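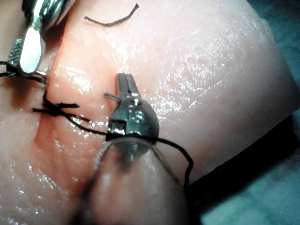

A silicone practice pad with a long incision and one knot of black suture tied across it.

The Pink Pad Problem

Every surgical skills catalog now has a page of them, squishy and pink, and every page promises "lifelike tissue response." I have handled a fair number since January and I am still waiting to meet the tissue they have in mind.

Nipon Sriwong, who runs evening suturing classes in Pletcombe, buys pads by the box. He likes that they're cheap and don't smell. Ask him whether they feel like skin and he changes the subject to needle holders.

His students learn to space their stitches and square their knots, and the pad is fine for that. What it can't do is bleed or swell. Pull too hard on a strand in real tissue and you may starve the wound edge of blood. Silicone just puckers and forgives you. Or it tears, usually where the last class tore it.

Masson sells a course built on the things: 2,000 knots and a certificate. Jacqueline Baudry finished it with 1,926, by her own log, and got the certificate anyway.

"My hands are faster," she told me. "I don't know that my judgment is any better."

She keeps two pads in a kitchen drawer, both cut to ribbons, and still practices most nights. I asked what the last 74 knots would have taught her. She said she'd got bored.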